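A small scab and a long wait

May 2022

I meant to write this back when the stitches were still in, but I kept putting it off, partly because my left hand does most of my typing and partly because I wasn't sure anyone would want to read about my shin. Then two of you wrote to ask where I'd gone, which was very kind, and so I'm going to tell the whole thing from the beginning. Get yourself a coffee.

Last September I noticed a rough patch on the outside of my right shin, a few inches below the knee. It was pink and a bit scaly, smaller than a pencil eraser, and I was sure I'd scratched myself on the blackberries along the Sterncombe trail, as I do every single year. I put ointment on it. It went flat for a while, then it crusted over, then I caught it with a towel and it bled, and then it crusted over again. This went on all winter. I have the kind of skin that freckles and burns and never really tans, and I spent my teens lying on a dock covered in baby oil, so you'd think I would have been quicker to wonder. I wasn't! I changed ointments.

What finally got me moving was a poster in the waiting room when I took the dog in for her shots – of all places – about lumps on pets and how you should have them looked at if they don't heal in a month. I sat there with my sore shin and felt pretty silly. I called the Stadeck clinic from the parking lot.

The first appointment took five weeks to come around and then lasted maybe ten minutes. The dermatologist looked at the spot through a little lighted magnifier, asked how long I'd had it, and said she'd like to take a sample. The numbing shot stung, I won't pretend otherwise, but after that I felt only a bit of tugging. She shaved off a thin piece, put on a dab of petroleum jelly and a bandage, and I drove myself home and made soup.

The results came through the online portal before anybody called, and I wish I'd waited for the call. The report said squamous cell carcinoma in situ. I read the word carcinoma and none of the others. When the nurse did phone, she explained that "in situ" meant it was still sitting in the top layer of the skin, and that the treatment in my case would be to cut it out with a margin around it and send that off to the lab too. She was patient with me. I asked the same thing three different ways and got the same calm answer every time.

The surgery was done at the Demissie building across town, the one with the parking garage that nobody over five foot six can get out of a car in comfortably. They had me lie on my side with a pillow between my knees. The doctor drew an oval on my leg in purple marker, and I remember being surprised at how much bigger the oval was than the spot. I'd been picturing a Band-Aid. It was closed with a row of stitches running lengthwise down the shin, and there isn't much spare skin there, so it felt tight right away, like a sock that has shrunk in the wash.

So, the practical part, which is what I was looking for when I was up at midnight searching for other people's stories. I was told to keep the leg raised as much as I could for the first few days, and to keep the pressure dressing on and dry for the first two. I had a sheet of instructions for cleaning it after that, and I taped it to the bathroom mirror. Yours may be different, so please follow your own sheet and not mine. The shin aches when you stand up. It just does. The blood runs down and the whole area throbs for a minute, and then it settles. I learned to stand up slowly and hold onto the counter.

Pants were my biggest problem, if you can believe it. Jeans were out completely. Leggings were worse. Anything with a cuff rubbed on the dressing, and it was too chilly for skirts. In the end I lived in big baggy things from the back of the closet, and I washed them over and over. 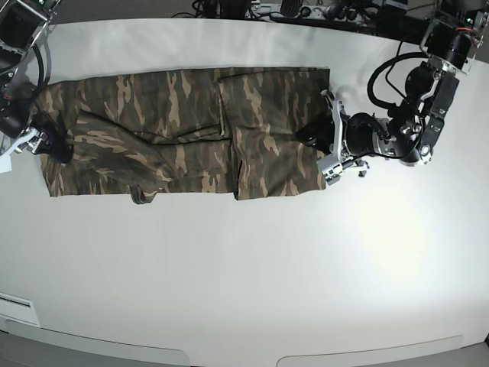
Camo pants, folded. Loose legs are your friend.

I also bought a roll of the Nivura soft tape after my skin started getting red under the regular kind. I'm not getting anything for saying so, it's only what the drugstore had, but it came off without taking half my leg hair with it and I was grateful.

My phone counts my steps whether I want it to or not, and the day after surgery it gave me 81. I laughed out loud on the couch. By the end of the first week I was up to 1,022 in a day, mostly back and forth to the kitchen, and my leg let me know that evening that it was plenty. It's a funny thing to be tired out by your own hallway. I had been so used to thinking of myself as a walker.

The stitches came out at two weeks and the lab report was good. The edges were clear. I cried a little in the exam room, which I hadn't expected to do, and the nurse handed me a tissue and told me it happens a lot. I go back for full skin checks every six months for now, and I have to look myself over at home once a month with a hand mirror, including the bottoms of my feet and behind my ears.

The bill is another story. My share came to about $1,660 after insurance, spread over three separate envelopes that all arrived on different days, one of them for the lab, which I hadn't thought about at all. If you're facing the same thing, ask up front who is going to be billing you. I set up monthly payments over the phone and the person was perfectly pleasant about it.

The scar is pink and a little lumpy at the bottom end. I put sunscreen on it every morning, and on the rest of me too, and I bought a hat with a real brim that makes me look like I'm off to inspect somebody's beehives. I'm back on the flat part of the trail, in long sleeves, going early before the sun gets high.

If you have a spot that keeps bleeding and scabbing and coming back, would you please call somebody? I sat on mine for a whole winter. Next time I'll get back to the quilt, I promise, I still owe you the backing and the binding.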